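Barley water, the way I make it at home

I started making barley water a few summers ago, when I'd got through so much fizzy stuff that I couldn't face another can, and now there's a jug of it in my fridge from spring right through to January. It costs next to nothing and the method is mostly waiting about. I use 83 g of pearl barley to 1000 ml of water for a small jug, and I double the lot to 2000 ml when people are coming round. (Yes, 83 is an odd number! It's what my old Rerness scoop holds when it's level, and I've never seen the point of changing it.)

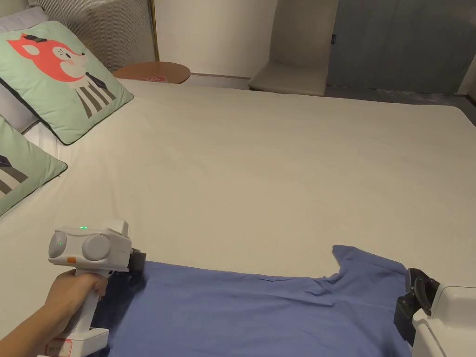 Widden Kitchen Notes, page 107

Rinse the barley in a sieve under the cold tap until the water stops looking cloudy. Tip it into a big pan with the water and the peel of two lemons, pared thinly so you don't get much of the white part, which goes bitter. Bring it up slowly, then turn it right down and let it tick over for half an hour with the lid tilted. It will try to boil over in the first five minutes, so stay near it.

Strain it while it's hot. Stir in three spoonfuls of honey, taste, and add more if you like things sweet – I do, my other half doesn't, so we argue about it. The lemon juice goes in once it has cooled a bit. I find the flavour stays brighter that way, though my mum always put hers in at the start and I drank it happily enough.

A few things I've picked up along the way:

Fresh ginger is lovely in it. A thumb-sized piece, sliced, in with the peel.

Orange works too, but use less honey.

Keep the cooked barley! It goes into soup, or into a salad with feta and mint.

If it turns thick in the fridge, let it down with cold water and give it a stir.

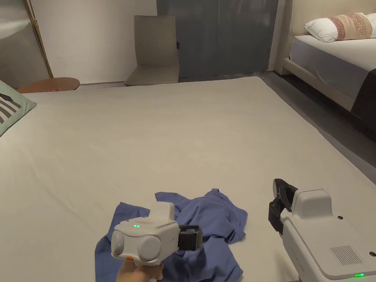
Straining is the messy bit, and I've tried all sorts. A fine sieve is all right for a small batch, but it clogs with the bigger one and you end up poking at it with a spoon. Muslin is much better, and I bought a square from Yau, the little cookshop near us, that has lasted ages. Before I had it I used a clean piece cut from an old cotton T-shirt. A crumpled blue one like that would give you plenty of squares from the flat part of the back, well away from the collar and sleeves, though I'd go for white cotton myself in case of dye. Boil the cloth first, wring it out, and drape it over the sieve with lots of overhang.

It keeps three days in the fridge in a lidded jug. I like mine over ice with a sprig of mint, and in cold weather I warm a mugful gently in a pan and add a pinch of cinnamon.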